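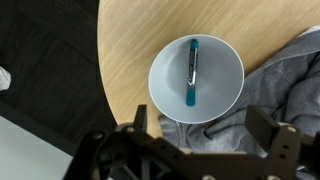

둥근 테이블 위의 그릇과 청록색 마커, 회색 천

힐니스(Hillness) 회의실 정리 담당 시간제 직원 모집

등록일 2023-05-02

힐니스는 소규모 모임과 강의에 공간을 빌려주는 곳입니다. 7월부터 회의실과 휴게 공간의 테이블 정리, 비품 관리, 분실물 접수를 맡을 시간제 직원을 모집합니다. 관련 경력이 없어도 지원할 수 있습니다.

모집 인원
4명

근무 장소
시르카치(Sirkach)실, 주라벨(Zhuravel)실, 공용 휴게 공간
두 회의실은 같은 층에 있습니다. 아르쿠블레이(Arkuvley) 별관은 이번 모집 대상이 아니며, 별관 근무를 원하는 분은 추후 공고를 확인해 주시기 바랍니다.

근무 시간
주 5일, 하루 4시간
오전조는 9시에 시작합니다. 오후조 시작 시각은 예약 현황에 따라 매달 정하고 전달 말에 안내합니다. 오전조와 오후조 중 희망하는 쪽을 지원서에 적어 주십시오. 둘 다 가능하면 그렇게 적으면 됩니다.

주요 업무
모임이 끝난 뒤 테이블 위에 남은 물건을 치우고 다음 이용자가 바로 앉을 수 있게 준비하는 일이 대부분입니다. 마커와 필기구는 테이블마다 놓는 그릇에 담고, 뚜껑이 닫혔는지 확인합니다. 잉크가 다 된 마커는 따로 모아 두었다가 새것으로 바꿉니다. 걸레와 덮개 천은 세탁할 것과 다시 쓸 것을 나눕니다. 얼룩이 있는 천은 접어 두지 말고 세탁함으로 보냅니다.
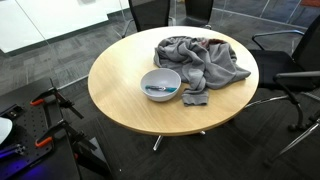
의자는 테이블 둘레에 간격을 맞춰 넣습니다. 예약 인원이 바뀌면 옆 공간에서 의자를 가져오거나 돌려놓아야 하므로 가벼운 가구를 옮기는 일이 있습니다. 테이블을 통째로 옮기는 작업은 시설 담당자가 따로 합니다. 바닥 청소도 외부 업체가 맡고 있어 업무에 포함되지 않지만, 의자 밑에 떨어진 종이나 펜은 주워 주셔야 합니다.

이용자가 두고 간 옷이나 소지품은 비품과 섞지 않습니다. 발견한 방 이름과 시각을 분실물 대장에 적고 안내 데스크에 맡깁니다. 옷인지 비품 천인지 구분하기 어려울 때는 세탁함에 넣기 전에 데스크에 먼저 문의합니다.

지원 자격
- 만 18세 이상
- 서서 일하는 데 무리가 없는 분
- 한국어로 간단한 메모와 대장 작성이 가능한 분
- 7월 첫 주부터 근무할 수 있는 분

우대 사항
도서관, 학원, 카페 등에서 마감 정리를 해 본 분, 또는 비품 재고를 세고 주문해 본 분을 우대합니다. 해당 경험이 있으면 지원서에 기간과 하던 일을 짧게 적어 주십시오.

근무 조건
시급은 면접 때 안내하며 교육 시간에도 같은 시급을 지급합니다. 작업용 장갑과 앞치마는 지급하고 복장은 자유입니다. 슬리퍼 착용은 안 됩니다. 개인 물품은 직원용 사물함에 보관할 수 있습니다.

교육
채용이 확정되면 첫 근무 전에 60분 교육을 받습니다. 교육은 시르카치실에서 하고 내용은 비품 위치, 테이블 정리 순서, 분실물 대장 쓰는 법입니다.
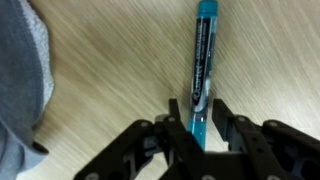
마커와 지우개, 여분의 그릇은 비품장 아래 칸에 있고 천은 위 칸에 있습니다. 꺼낸 수량은 비품장 안쪽 종이에 적습니다. 교육 당일에 비품장 열쇠를 받고 서명하며, 퇴사할 때 반납합니다.

지원 방법
안내 데스크에서 지원서를 받아 작성한 뒤 데스크에 제출해 주십시오. 이력서는 선택 사항이고 사진은 붙이지 않아도 됩니다. 지원서에는 이름, 연락처, 희망 조, 근무 가능한 시작일을 반드시 적어 주십시오. 연락처가 빠진 지원서는 접수하지 않습니다.

전형 절차
서류 확인 후 면접 대상자에게 문자로 연락합니다. 면접은 한 번이며 짧게 진행합니다. 면접 후 실제로 일할 방을 함께 둘러봅니다. 합격 여부는 모든 면접자에게 알려 드립니다.

유의 사항
인원이 다 차면 접수를 일찍 마감할 수 있습니다. 제출한 서류는 채용이 끝난 뒤 폐기하며, 돌려받고 싶은 분은 제출할 때 말씀해 주십시오. 근무 요일은 채용 후 조정할 수 있으나 주당 근무 일수는 바꾸기 어렵습니다.

문의
힐니스 공간운영팀 젭투 마산자(Jeptoo Masanja)
안내 데스크 방문 또는 데스크 대표전화로 문의해 주십시오.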